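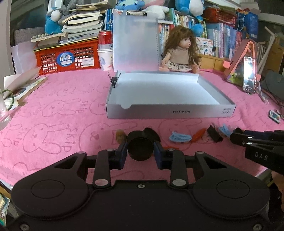
Plikberg Klemmbrettbox im Test: flacher Kasten mit Schreibdeckel

Getestet von Yasmine Ezzat, Stand 10. Juli

Klemmbrettboxen kommen aus Werkstatt und Außendienst. Bei uns steht das Modell von Plikberg seit einigen Wochen auf dem Basteltisch im Kinderzimmer und nimmt Stoffreste, Pompons, Filz und Klammern auf. Das ist ein anderer Einsatz als das Ausfüllen von Lieferscheinen, die Anforderungen sind aber ähnlich: flache Bauform, sicherer Verschluss, ein Deckel, auf dem man arbeiten kann.

Aufbau
Die Box ist rechteckig und flach, in Weiß und Silber gehalten, innen hellgrau. Unterteilungen gibt es nicht. Der Deckel ist durchscheinend weiß und dient als Schreibfläche, an seiner Oberkante sitzt eine Metallklammer. Aufgeklappt bleibt er senkrecht stehen. Das spart Tiefe auf dem Tisch, und eine eingeklemmte Vorlage bleibt beim Arbeiten im Blick.

Befüllung
Laut Beileger fasst der Kasten 210 Blatt Papier. Für Bastelmaterial sagt diese Angabe wenig. Filzstücke und Stoffstreifen liegen problemlos flach, kleine Vielzweckklammern ebenfalls. Grenzen setzt die Bauhöhe: Dicke Pompons werden beim Schließen gedrückt und richten sich danach nur langsam wieder auf. Schraubdeckel von Gläsern passen je nach Höhe, hohe Ausführungen nicht. Wer sortiert lagern will, braucht Einsätze. Die Schalen von Kamider mit 5 Fächern lassen sich einlegen, haben an der Längsseite aber Spiel.

Deckel und Klammer
Die Klammer hält einzelne Blätter und dünnen Karton zuverlässig. Bei Filz ab mittlerer Stärke rutscht das Material auf einer Seite heraus, hier hilft eine zusätzliche Foldback-Klammer am Rand. Als Schreibunterlage ist der Deckel steif genug, als Schneidunterlage ungeeignet. Ein Cuttermesser hinterließ nach zwei Schnitten sichtbare Riefen. Durch den Kunststoff erkennt man Farben, Beschriftungen auf dem Inhalt dagegen nicht.

Standfestigkeit
Auf glatter Tischplatte wandert die leere Box beim Öffnen nach hinten, der stehende Deckel verlagert den Schwerpunkt. Auf einem Handtuch als Unterlage tritt das nicht auf. Gefüllt mit 600 Gramm Material steht sie auch ohne Unterlage ruhig.

Verschleiß
Wir haben den Deckel 157-mal geöffnet und geschlossen. Das Scharnier läuft danach etwas leichter, Spiel ist nicht messbar. Der Verschluss rastet weiterhin hörbar ein. Kleberreste ließen sich mit lauwarmem Wasser entfernen, Filzstift nur unvollständig.

Vergleich
Driss Shawky nutzt im Büro die Box von Serkbridge. Sie ist höher und nimmt auch sperrige Teile auf, der Deckel bleibt jedoch nicht von selbst stehen – am Basteltisch ein klarer Nachteil.

Bewertung
Verarbeitung: gut
Deckelfunktion: sehr gut
Innenraum: befriedigend
Reinigung: gut

Für flaches Material und Arbeiten nach Vorlage empfehlenswert. Für Wolle, Perlen in Dosen und große Pompons ist ein höherer Kasten die bessere Wahl. Eine Ausführung mit Trennstegen hat Plikberg für Oktober angekündigt.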